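티켓 469
제목: I/O 보드 투입 셀, 오후만 되면 집기 실패로 멈춤 (그리고 그것 때문에 생긴 사람 쪽 문제)
현장: Jukusthorpe 조립동
접수: Ulla Kiiskinen (조립 라인 반장)
담당: 셀 유지보수
상태: 해결, 후속 항목 일부 진행 중

[접수 내용 / Ulla Kiiskinen]

안녕하세요, 늘 빨리 봐주셔서 고맙습니다. 이번 건은 어디서부터 적어야 할지 좀 애매해서 길어질 것 같은데 양해 부탁드려요. 로봇 셀이 오전에는 멀쩡하다가 점심 지나서 오후 2시쯤부터 "집기 위치 확인 실패"를 띄우고 섭니다. 리셋하면 다시 돌고, 몇 장 하다가 또 섭니다. 어제는 오후 동안 스물일곱 번 섰어요. 제가 메모지에 바를 정 자로 표시한 거라 한두 번은 틀릴 수 있습니다.

사실 더 신경 쓰이는 건 옆에서 일하는 분들이에요. 셀 들어오기 전에는 네 분이 나란히 앉아서 보드를 손으로 옮기고 검사하셨잖아요. 지금은 두 분이 검사대로 가시고 한 분이 셀 옆에서 트레이를 채우시는데, 그분이 오후 내내 리셋 버튼 앞을 못 떠나십니다. 화장실 가실 때도 저를 부르세요. 손목은 편해졌는데 마음은 더 바쁘다고 하시네요. 급하다고 말씀드리기는 뭐하지만 급합니다.

[1차 답변 / 유지보수]

반장님, 자세히 적어주셔서 정말 도움이 됐습니다. 바를 정 자 메모도 버리지 마시고 꼭 보관해 주세요. 로그에는 오류 시각만 남고 그때 무슨 작업을 하고 있었는지는 안 남거든요.

우선 원격으로 본 것만 적겠습니다. 컨트롤러 온도 정상, 공압 정상, 그리퍼 개폐 시간도 오전과 오후가 같습니다. 카메라 매칭 점수만 오후에 떨어집니다. 합격 기준을 70으로 잡아두었는데 오전에는 여유 있게 넘기다가 오후에는 기준 바로 위아래를 오갑니다. 로봇 팔 자체보다는 카메라가 보드를 알아보는 쪽 문제로 보고 있습니다. 기준을 낮추면 당장은 덜 서겠지만 비뚤어진 보드를 그대로 집을 수 있어서 일단 건드리지 않겠습니다. 현장에는 내일 아침에 들르겠습니다.

[현장 점검 기록 / 유지보수]

오전 8시 도착. 트레이를 채우시는 분께 커피를 얻어 마시고(감사합니다) 옆에 앉아서 한참 지켜봤습니다. 오전에는 한 번도 안 섰습니다. 이럴 때가 제일 난감하지요.

손목 카메라로 보드를 잡는 순서를 한 단계씩 끊어서 돌려봤습니다. 프로그램은 그리퍼를 벌린 채로 보드 앞에 멈춰서 기준점을 찾고, 기준점이 맞으면 다가가서 집습니다. 기준점으로 등록된 건 두 군데입니다. 하나는 보드 아래쪽 빨간 슬라이드 스위치이고, 또 하나는 LAN2CAN이라고 인쇄된 글자입니다.
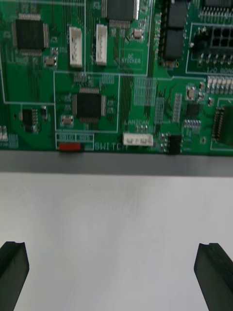

점심 먹고 나서 같은 순서를 다시 돌렸더니 매칭 점수가 오전보다 눈에 띄게 낮았습니다. 두 기준점 중에 스위치 쪽은 괜찮은데 글자 쪽이 문제였습니다. 1시 반이 넘으니 서쪽 창에서 빛이 들어와 작업면에 비치고, 흰 글자가 주변과 구분이 잘 안 되더군요. 셀을 설치한 게 한겨울이라 그때는 해가 이 각도로 들어오지 않았습니다. 2월이 되면서 조금씩 심해진 모양입니다.

골판지로 창 쪽을 가려봤더니 점수가 오전 수준으로 돌아왔습니다. 치우니까 다시 떨어졌고요. 이걸 세 번 반복했는데 매번 같았습니다.

[조치]

- 창 쪽에 불투명 가림막 설치. Grestbridge 자재실에 남아 있던 것을 잘라 썼습니다.
- 글자 기준점을 빼고 보드 가운데 사각형 칩의 외곽을 새 기준점으로 등록. 빨간 스위치는 그대로 둡니다.
- 합격 기준 70은 유지.
- 매칭에 실패하면 바로 멈추지 않고 노출을 바꿔 한 번 더 찍도록 수정. 그래도 안 되면 멈춥니다.

[Ifeoma Ogbonna / 생산기술, 추가 의견]

원인 확인 고맙습니다. 저는 반장님이 쓰신 뒷부분 때문에 들어왔어요. 셀을 넣을 때 Britora 쪽 제안서에는 무인 운전이라고 되어 있었고, 저희도 그 말을 그대로 믿고 인원 배치를 짰습니다. 그런데 셀이 설 때마다 누군가 달려가야 한다면 그것도 일이고, 작업표에 없는 일을 한 분이 다 떠안고 계셨던 거지요. 이 부분은 제가 놓쳤습니다. 죄송합니다.

그래서 제안드립니다. 리셋 담당을 오전과 오후로 나눠서 검사대 두 분과 돌아가며 맡고, 그 시간은 작업표에 정식으로 올리겠습니다. 희망하시는 분께는 기준점 재등록하는 법까지 알려드리려고 해요. Biswas 라인에서 비슷하게 해봤는데, 처음에는 티치 펜던트 만지기를 꺼리시던 분들이 나중에는 저보다 빨리 하시더라고요. 물론 싫으신 분께 억지로 권하지는 않겠습니다.

[Ulla Kiiskinen]

가림막 달고 사흘 지켜봤습니다. 첫날 한 번 섰고 그 뒤로는 안 섰어요! 첫날 건은 트레이가 살짝 덜 밀려 들어간 거라 저희 쪽 실수입니다.

돌아가며 맡는 건 다들 좋다고 하셨는데, 검사대 한 분은 기계 쪽은 영 자신이 없다고 하셔서 그분은 리셋까지만 하시기로 했습니다. 교육은 교대 직후 말고 오전 10시쯤으로 잡아주시면 좋겠어요. 교대 직후에는 다들 정신이 없습니다. 그리고 하나만 더요. 멈췄을 때 나오는 경고음이 너무 커서 검사하시는 분들이 깜짝깜짝 놀라십니다. 불빛은 그대로 두고 소리만 줄일 수 있을까요?

[유지보수]

경고음은 방금 절반으로 낮췄습니다. 비상정지 쪽 소리는 별도 회로라 그대로입니다. 교육은 10시로 Ifeoma 님과 맞추겠습니다. 집기 실패 건은 해결로 돌리고, 교육과 작업표 건은 이 티켓 아래 후속 항목으로 열어둡니다. 해가 더 높아지면 빛 들어오는 각도가 또 바뀔 테니 가림막 아래쪽 틈을 가끔 봐주시고, 점수가 이상하다 싶으면 여기에 그대로 이어서 적어주세요.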